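September 17, 2024

I keep getting told that teaching a robot by demonstration is the easy part now. You put someone on the controls, they do the job a few dozen times, the software watches, and off it goes. The Trikeva people use the word "intuitive" four times on one web page. So when a mate offered to get me into a parcel-handling session in July, I said yes, mostly so I could be grumpy with better information.

The job was about as dull as they come. Pick up a soft courier bag, get it onto the scanner with the waybill facing up, move it along. I've done that work, one Christmas in my twenties at Pludow, and was shown how in the time it takes to drink half a cuppa.
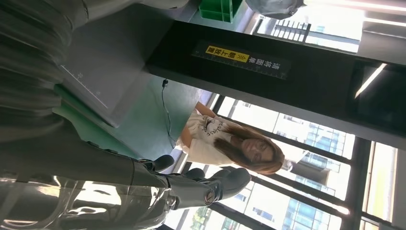
## What the operator is up against

A bag isn't a box. It slumps, it folds over its own label, and the corner you pinched a second ago has gone somewhere else. With my own hands I'd sort that out by feel and never think about it. Steering somebody else's fingers from a remote rig, you're going mostly by eye, and you get cautious. I had a go on a similar set-up at Eynon last year and spent most of my turn hovering.

That caution goes into the recording along with everything else. If the operator dithers before each grab, the robot has a fair chance of learning to dither. The usual answer is to throw out the bad runs, and fair enough, but then somebody has to decide what bad means. I was quoted 103 demonstrations for one batch, with 80 kept. I asked what was wrong with the rest and got a shrug and "quality".

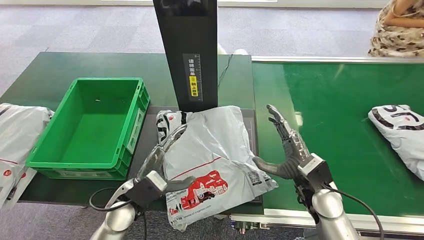
My other gripe is the labour sums. The pitch is always that a demonstration is paid for once and used forever. Change the bag, though, or the colour of the table, or the height of the scanner, and how many do you need again? Lulletti's brochure reckons 11 fresh ones will cover a new parcel type. I'd like to see that with a half-empty satchel on a humid arvo, and I'd like to see the failures listed beside the successes.

I'm not saying it can't be done. Two hands are plainly a better idea for floppy stuff than the old suction cup, and I'd sooner have a person show the thing what to do than have an engineer write rules for every wrinkle. But "a person shows it" is doing a lot of work in that sentence. It's skilled, fiddly labour, and it doesn't get a line in any of the costings I've been sent.

If anyone has numbers from a site that's been running six months without a demonstrator on call, my email's in the sidebar.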